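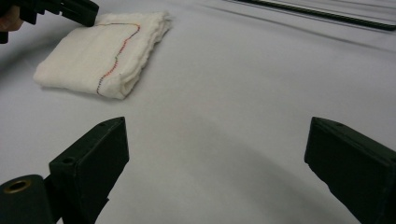 Deux doigts de préhension vert foncé au-dessus d'un plateau gris clair.

Zestano met à jour le micrologiciel de ses casques à réduction de bruit

Juillet 2020 — Zestano diffuse la version 2 du micrologiciel destiné à son casque circum-aural Bodis. La mise à jour porte sur la chaîne de réduction active du bruit, la gestion de la liaison Bluetooth et le comportement de l'appareil en mode filaire. Elle est proposée gratuitement par l'application du fabricant, sous Android et iOS. Le modèle intra-auriculaire Brillico, commercialisé depuis janvier, recevra une version distincte dont le calendrier n'est pas encore fixé.

Le changement principal concerne le filtrage. Dans la version d'origine, le Bodis appliquait un profil d'atténuation unique, calculé à partir du signal des microphones externes. Le nouveau micrologiciel exploite également le microphone placé à l'intérieur de chaque coque, jusqu'ici réservé à l'étalonnage en usine. Le traitement devient donc hybride : une boucle anticipative agit sur le bruit ambiant, une boucle de rétroaction corrige le résidu mesuré au voisinage de l'oreille. Selon Zestano, le gain est surtout sensible sous 500 Hz, dans la zone où se concentrent les bruits de cabine et de ventilation. Le fabricant ne publie pas de courbe d'atténuation complète.

L'utilisateur peut désormais régler l'intensité de la réduction de bruit sur une échelle de 50 pas, accessible dans l'application. Les touches du casque conservent les trois positions existantes (désactivé, réduction, écoute de l'environnement). Le réglage choisi est enregistré dans le casque et reste actif lors d'une connexion à un autre appareil.

Côté transmission, les codecs pris en charge restent SBC, AAC et aptX. La négociation a été revue : lorsque la source accepte plusieurs formats, le casque donne la priorité à aptX, puis à AAC. Le micrologiciel précédent retenait parfois SBC après une reprise de connexion, ce que plusieurs propriétaires avaient signalé avec des ordinateurs portables. La mémoire tampon a par ailleurs été raccourcie en lecture vidéo. Zestano n'annonce pas de valeur de latence et précise que celle-ci dépend pour une large part de la source.

Le mode filaire fait l'objet d'une correction plus discrète. Avec le câble jack branché et l'électronique sous tension, le niveau de sortie chutait nettement par rapport à l'écoute sans fil. Les deux niveaux sont maintenant alignés. En mode passif, casque éteint, rien ne change — le signal attaque directement les transducteurs et aucun traitement n'intervient. L'impédance vue par l'amplificateur diffère toujours entre les deux modes, point à prendre en compte avec un amplificateur portable dont l'impédance de sortie est élevée.

L'égaliseur passe à des bandes paramétriques, avec choix de la fréquence centrale, du gain et du facteur de qualité. Les préréglages enregistrés sous l'ancienne version ne sont pas convertis. Il est conseillé d'en relever les valeurs avant l'installation.

La procédure exige une batterie chargée au moins à moitié et une connexion maintenue pendant toute la durée du transfert. Le casque redémarre seul à la fin de l'opération, puis demande un nouvel appairage. Un retour à la version antérieure n'est pas possible par l'application. Les exemplaires de présérie, identifiables à l'absence de numéro sous l'arceau, ne sont pas compatibles.

Zestano indique avoir validé le micrologiciel auprès d'un groupe de testeurs inscrits, qui ont transmis 3 018 rapports de fonctionnement. Le fabricant ne détaille pas la répartition par modèle de téléphone. Deux anomalies restent ouvertes à la date de diffusion : un affichage erroné du niveau de charge après une longue période de veille, et un léger souffle en mode d'écoute de l'environnement lorsque l'intensité de réduction est réglée au minimum. Une version corrective est en préparation.

La distribution est progressive. Les casques vendus par le réseau Edwards, qui commercialise le Bodis avec une configuration d'usine particulière, seront servis dans un second temps. Leur numéro de version comporte la lettre E et l'application n'affiche aucune mise à jour disponible pour le moment. Les coussinets, le câble et l'étui livrés avec ces exemplaires sont identiques à ceux du modèle standard.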